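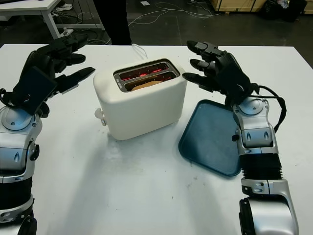
By Percy Giraldo
March

Breakfast starts at 4 p.m. at Plotwood Technical College, where the spring robotics class has spent most of the term on toast.

The assignment fits on half a page. A two-armed robot has to put a slice of bread in a toaster, press the lever, wait, take the slice out and set it on a tray. Students work in teams of four, and there are 16 students in the class. Each team writes its own control program and gets the same table, the same arms and the same brand of sandwich bread.

Zakaria, the software the class uses to record and replay arm movements, was written by former students and has been patched every year. It logs each attempt, good or bad. By the second week of March the log stood at 471.

Most of the failures come at the end. A fresh slice bends when the fingers close on it, and a toasted one cracks. Only a thin strip of crust shows above the slot, so the hand has very little to hold. One team tried gripping harder and broke the slice in two. Another came in at a lower angle and kept bumping the metal trim.

"We had the lever working in a day," said Imach, a second-year student who goes by his last name. "The bread took us a month."

His team now keeps the left hand open beside the toaster while the right one reaches over the top. The left hand is there to steady the toaster if it slides. The method is slow, with a full run taking roughly 8 minutes, but speed counts for only a small part of the grade.

Safety rules are short. One student stands by the stop button whenever the toaster is on, and the table gets wiped for crumbs between teams.

The final demonstration will be held at the Honberg campus, on a different table under different lights. Teams will have one hour to set up. Imach's group plans to bring its own bread.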